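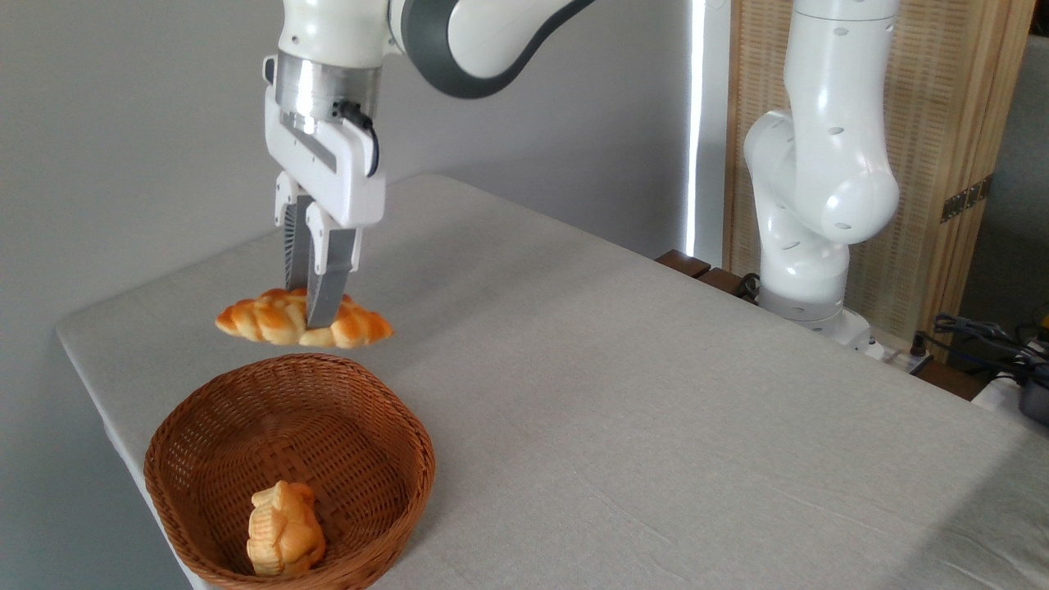
Udard Oval Bread Basket and Janmont Table Cloth: Product Review

Prepared by the Dining Services Purchasing Office, Khoo Residential College

Purpose of this review

The Purchasing Office reviews all tableware before it is approved for general use in the college dining rooms. This review covers two items proposed for the breakfast and high table service: a woven bread basket sold by Udard under the name Oval, and a plain table cloth in light gray from Janmont. Both were nominated by Elisa Fabbri, Breakfast Service Manager, as replacements for the steel trays and white cloths now in use. The items were bought at the regular price through the college account. Neither supplier was told that a review was under way.

The Udard Oval basket

The Oval is a shallow basket in brown rattan-style weave with a thicker braided rim. Although the product name suggests a true oval, the outline is closer to a rounded square, and staff who plan to set several in a row should allow for this when measuring shelf space. The weave inside is tight, with a crisscross pattern across the base. Crumbs collect in the pattern, as they do in any woven basket, but sesame and poppy seeds stayed on the surface and could be tipped out.

The low sides are the main strength of the design. Diners could take a roll without reaching over a high edge or touching the bread beside it, and serving staff reported that small buns placed near the front remained easy to see from a seated position. A long braided roll may be laid across the basket, although it takes up most of the room and leaves little for anything else. For mixed service the office recommends keeping braided rolls in one basket and small buns in another. Where both must share, the larger roll should go in last so that it does not press on the softer buns.

The rim deserves separate mention. On the Bunora basket, which the college trialed previously, the rim was finished with a single wrapped strip that came loose at the join. The Udard rim is braided all the way around and showed no loose ends at the close of the trial in February. It gives a firm grip when the basket is carried with one hand, and two baskets may be nested for storage, though not tightly.

Less satisfactory is the matter of cleaning. The supplier's card calls for a soft brush and a damp cloth, followed by air drying, and it rules out the dishwasher. Zulkifli Pelupessy, Head Steward, noted in his written comments that this adds a task to the end of the breakfast shift at the time when the wash area is busiest. Glazed rolls leave a sticky film on the weave, and the film is slow to remove once it has set. Lining the basket with a napkin solves the problem and hides the weave, which several members of the panel considered a pity. The office has decided in favor of the napkin for glazed and sugared goods, and against it for plain rolls.

The basket is light. This is welcome on the serving line, but an empty basket slides on bare wood when brushed by a sleeve. On cloth it stays in place well enough.

The Janmont cloth

The cloth was reviewed on the long rectangular tables of the small dining room. The light gray color proved a sound choice for breakfast. It is easier on the eye than bright white under the morning lamps, and both pale buns and deep golden crusts stand out well against it. Brown basketwork also looks settled on the gray, which was the reason Ms. Fabbri put the two items forward together.

Aisyah Krishnan, who manages the college linen room, washed the trial cloths on the standard program with the existing napkins. She reported no change in color. Butter marks came out without pre-treatment. A berry preserve stain did not, and the cloth concerned has been set aside for kitchen use. Creasing is moderate. Cloths that were folded while still warm from the dryer needed pressing before service, while those hung flat could go straight to the table.

The hem is narrow and neatly sewn, but the cloth is cut a little short for the college's longest tables. Janmont offers a longer size at a higher price. Staff ordering for those tables should request the longer size by name, as the product labels look nearly the same.

Cost and supply

The office has set aside an order of 200 baskets, with delivery in 2 lots. Dimas Majimbun of the Accounts Section has confirmed that the purchase falls within the tableware budget for the current year. Udard does not sell replacement parts, and a damaged basket must be replaced whole.

Findings

The Udard Oval basket is approved for breakfast and high table service, subject to the napkin rule given above. It is not approved for outdoor events, where it has not been tested. The Janmont cloth is approved for all dining rooms in the light gray color only.

Comments on either item may be sent in writing to Natália Carrilho, Purchasing Office. Dining room supervisors who would like to borrow a basket before placing an order may collect one from the linen room after 2 p.m. and should return it brushed and dry.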